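Workshop notebook, Sunday, started 8.40

Grilside relief, continued

In early to get at the plaster while the building was quiet. The building was not quiet. The choir upstairs has moved its rehearsal and is learning something with a great deal of descending in it.

Where we'd got to: the left-hand panel of the De Haan relief is face up on the padded trestles, dusted, front and sides. The right-hand panel is still in its crate, because Hallilcombe want to send someone to watch us open it and can't decide who. Pieter De Smet rang them on my behalf and came back with a form. I have filled in the form. It asks for the weight of the panel "when in use".

The old repair along the bottom edge is worse than the condition report lets on. The report says "historic fill, stable". It is historic, I'll give them that. Tapped along it with a fingernail and it sounds hollow from the corner to just past the second fish. Whoever did it used a gap-filling plaster much harder than the original, then painted well over the join on both sides so as not to have to match anything. Under the raking lamp you can see the brush going round the fish's tail and giving up.

Tests on the overpaint, all in the strip that the frame will hide:

Deionised water, swab rolled. Takes off dirt, and leaves the paint alone.
Water with a little saliva substitute. Same, slightly greyer swab.
Real saliva. Better than the substitute, as ever. Pieter says this is why he doesn't borrow my mugs.
White spirit. Nothing.
Ethanol and water, half and half. Overpaint softens and starts to lift. Original pink underneath stays put, but I don't like the look of the plaster afterwards. It went dark and took ages to come back.
Ethanol in gel, 2 minutes, then cleared dry and wiped with white spirit. This is the one. Overpaint rolls off like skin off custard and the plaster hardly notices.

Tried the gel again at 4 minutes on the next patch along, in case longer meant cleaner. It doesn't, it only means pinker swabs, and the pink was De Haan's. Very small loss, in the strip, noted on the diagram with my initials next to it. Two it is.

Manouchehr Amini came by at coffee with the archive photocopies. The relief was made for the stairwell of the swimming baths at Lultivby, which explains the fish, and possibly the salt. There's a letter from De Haan to the baths manager complaining that the lower corner has been "improved" by a man with a bucket, so our hollow fill may well date from the artist's lifetime. Manouchehr thinks that makes it interesting. I think it makes it a nuisance, as now there has to be a paragraph about it in the treatment proposal before I'm allowed to take it out. He also found a press cutting in which the critic of the local paper praises the "daring absence of the human figure". There are several human figures. They're under the diving board.

Afternoon. Consolidation. The flaking at the top right is lifting in little cups, sound enough in the middle and curling at the rim. Sturgeon glue, warm, through tissue with the small brush, then a silicone-tipped tool to lay the flakes down once they've relaxed. It's slow and quite pleasant if you don't look at how much is left. Got as far as the ladder.

Notes on that for whoever takes over:

Keep the glue thin. The first batch I made up was strong enough to mend a chair and left a shine, which came off with a damp swab, but I'd prefer not to have the argument twice.
Don't lean on the trestle nearest the sink. It's the short one.
The tissue tears across the grain far better than along it, so check which way the sheet is facing before you cut a stack of squares. I had a stack of squares.
If a flake won't lie down, leave it and come back. It's usually ready after you've done its neighbour.

Fills. Mixed up some 10 trial pats for the new edge, changing the amount of bulking powder each time, and left them on the glass to go off. The softest can be carved with a thumbnail and the hardest would see off a chisel, so the answer is somewhere along the row. I want it weaker than the original, so that if the thing gets knocked again it's my work that breaks. Labelled them in pencil. Must remember that the damp ones smudge. 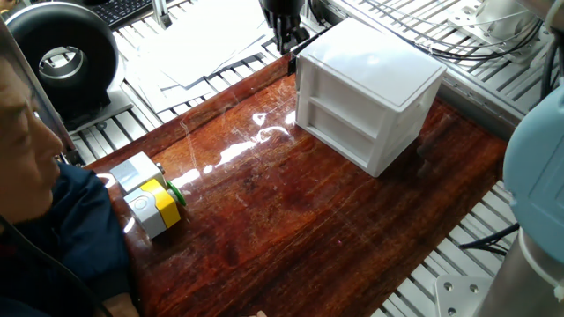
Colour is going to be the awkward part. The pink isn't one pink. In daylight from the yard it leans towards salmon, and under the bench lamps it goes the shade of a sticking plaster. Hallilcombe's gallery lights are warmer than either, so I've asked Pieter to find out exactly what lamps they've got in the end room. He's to ask for the number on the bulb and not accept "normal ones". Until then I'm matching under daylight only and keeping the watercolour a touch lighter than looks right. It's much easier to add a glaze later than to go scrubbing one off new plaster.

Also need to settle how far to go with the fish. The tail has lost its tip, and there's no photograph that shows it clearly. Manouchehr would leave it blank. The form from Hallilcombe has a box marked "reinstate missing elements Y/N" with no room to write anything. I've put N and then written in the margin.

To do:

Order more tissue, the thin one. We're on the last roll.
Proposal paragraph about the man with the bucket. Manouchehr to send the reference for the letter.
Read the trial pats in the morning, thumbnail and scalpel, and pick two to try on the back of the frame edge.
Salt test on the lower corner before any of the old fill comes out. Poultice strips are in the tall cupboard.
Chase Hallilcombe about the second crate. Again.
Find out when the choir is next in.

Covered the panel with clean tissue and the polythene tent, lamps off, glue in the fridge with its lid on and a label saying it's glue. Locked up at 5.50.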